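Match Reporters Wanted for the Second Half of the Season

Gilta is looking for people to cover soccer from the stands at Dullstead and Favholm. We run a small website with match reports, previews and short interviews from the regional leagues, and we need four more writers from January until the season closes.

You would cover one match a week, usually on a Saturday afternoon. Reports run between 400 and 600 words and have to be with the desk within an hour of the final whistle. We also ask for a two-line update at halftime and the scorers as they come. 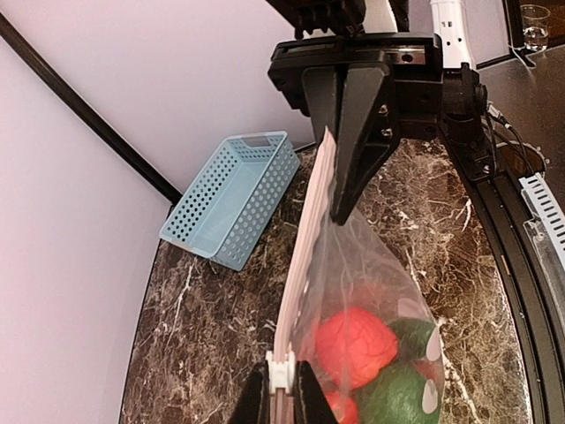 Press passes are arranged by us. At Dullstead the press seats are in the main stand, row F, and the wireless is poor, so bring a phone that can share its connection. Favholm has a proper press room — coffee is free, parking is not.

Pay is $50 per match report and $22 for a preview. Travel is refunded at the public transit rate with a receipt. We pay on the last working day of the month. 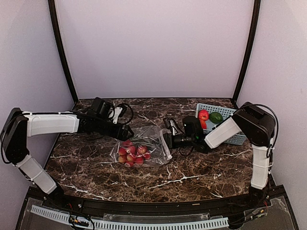

Posted by the Gilta sports desk
Sun 19 November

What we ask for:
You know the game well enough to describe a change of formation without looking it up.
You write clean English and spell the players' names right.
You are 18 or older and free on most Saturdays.
Experience is welcome but not required. Two of our present writers started with no published work.

We also have one place for someone to follow the women's team at Neves. Those matches are on weekday evenings, with kickoff at 7:30, and the same rates apply. Average attendance there has passed 1,000 this season and we want a report on every home game.
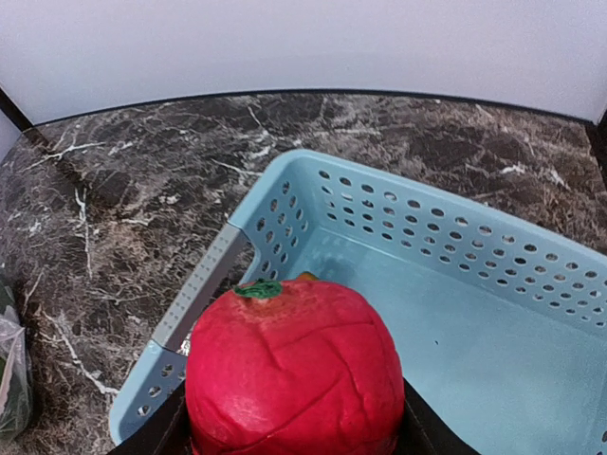

To apply, send us a report of any match you have watched this month, 400 words at most, plus 100 words about yourself. Tell us which ground you can get to and whether you drive. Please paste the text into the contact form — attachments are not opened.

Applications close on December 8. Everyone who applies will get a reply, and those we pick will do one paid trial match before the new year.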